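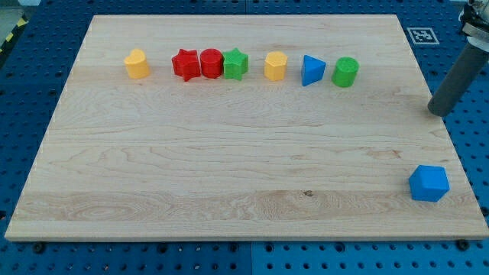 It would be cheaper to hire a nephew, said the voice on the speakerphone, and did the lease include a nephew?

The lease did not. I had the Zeder brochure open in front of me, all 20 pages of it, and the closest thing it offered was "onboarding support," which was a phone number. I read the phone number aloud. The voice said that it knew the number, it had been on hold with it for most of February, and could we get back to the question.

The question was whether Wisthorpe would renew. Wisthorpe made wooden toys until the year they noticed that plastic ones sold, and now they were trying out a Zeder arm on the ninety-day plan, with me attached to it as a sort of accessory. My title was Customer Success. I had been sent to Mivivstead with one suitcase and a folder of phrases.

"What it does," I said, "is learn your product."

"We know our product. It's a star."

"It learns all your products."

"Some of them are hearts," the voice conceded.

I moved on to the price, as the folder advised when hearts came up. The standard plan was $2,000 a month. For $88 more you got Kvaran, a software package that let the arm explain its decisions in a daily email. I had read several of these emails. They had the tone of a man who has backed into your car and wants to talk about visibility.

"Read me one," said the voice.

I picked the shortest. It said: Today I considered the blue triangle. I will consider it again tomorrow.

There was a long silence on the line. I could hear somebody stirring something.

"And that's the extra eighty-eight?"

"That's the extra 88."

"What did it decide about the triangle?"

I said that the email didn't go into it. The voice asked when the next one came. I said six o'clock, and that they stopped when the trial did, unless of course somebody signed. I was rather proud of the "of course." It wasn't in the folder.

More stirring. Then the voice said it wasn't promising anything, it still thought the whole business was a racket, and it wanted the hold music changed, but it would take one more month, with the emails, and could they be sent to the home address as well.

I wrote this down under Customer Feedback. Under Reason for Renewal the form allowed a single word, so I put "triangle" and went to find my coat.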